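Kellow Center Reopens Sorting Room for Household Supplies

The Kellow Community Center has reopened its sorting room after a two-month closure for painting and electrical work. The room is used to prepare small household and desk supplies for distribution to families in the district, and it will again receive donated goods every weekday afternoon beginning in September.

Under the revised procedure, incoming articles are placed on a table and grouped by use before they are packed. Baskets have replaced the cardboard trays used in previous years, which were difficult to clean and wore out quickly. Bottles are checked for a secure cap, and markers are tested on scrap paper.

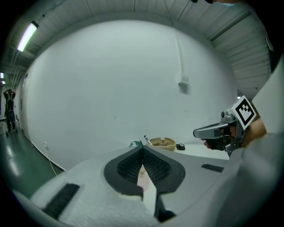 A woven basket holding a small clear bottle, with a marker beside it, on a table in the sorting room.

"Small articles were the ones most often misplaced," said Sarla Sisodia, who oversees the supply program. "A basket keeps them together until the label is written, and the next shift can see at once where the work stopped."

The center prepared 102 household parcels last season. Requests have already been received from 19 families for the coming one, and further applications may be submitted at the front desk until 7 p.m.

Residents wishing to donate are asked to bring clean, unexpired goods in their original containers. Glass and opened cleaning products cannot be accepted. Larger deliveries should be arranged in advance with Arnaldo Paiva at the center office.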